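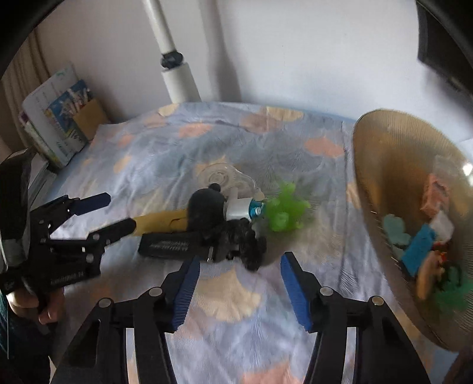
Unthorpe open day: the sorting rooms

Unthorpe opens its training house to visitors once a year, in August. The house is a three-story brick terrace on the Killville side of town, used the rest of the time to teach domestic organizing to people who will do it for a living. I went on the afternoon tour, which starts at 2 p.m. and takes 90 minutes, stairs included.

The ground floor holds the kitchen and the stock room. Stock is kept on steel shelving by material, then by size. Kusum Mishra, who runs the inventory, gave the current count as 1,642 items, all tagged and logged. The tags are removed before a session and the items are checked back in against a printed sheet. Losses last year came to 11 pieces, most of them small plastic lids.

The bedrooms are upstairs, and the bedroom exercise was the part I had come for. The premise is ordinary. Things that belong in several different places have ended up on a bed, and the bed has to be cleared. A duvet makes a poor work surface. It is soft and wrinkled, so cylinders roll into the folds and flat pieces tilt. On a printed cover, in this case pale leaf or petal shapes on light blue, small beige objects are also easy to miss.

The contents are mixed on purpose. There was a tan cardboard tube, a clear plastic piece with concentric ridges, a black rectangular bar, a clump of fuzzy black material and a bright green spiky plush toy. A large woven basket takes the soft goods and toys, and it already held a pink toy, a blue block-shaped one and something plush in pale blue.

Pankaj Rastogi teaches the method. Hard items with more than one part are handled first and kept together until someone has decided whether they are one object or several. Tangled material comes next and is lifted whole — pulling at one end tightens it. Plush goes last, as it survives being underneath other things. The duvet is then shaken from the foot end and checked by hand along the wall side.

I asked about the basket. Unthorpe tested rigid bins from Simlow and found them easier to stack but noisier and harder to tip. Woven baskets can be laid at an angle with the rim toward the worker, which shortens the reach. The drawback is snagging, and loose fibers have to be picked out of the weave.

The top floor is storage and a small classroom with the Makokha shelving trial, which was not running. Labels were up, shelves were bare.

Entry is free and booking is by phone. Groups are limited to eight because of the landing. There is no elevator, and shoes come off at the first-floor stairs.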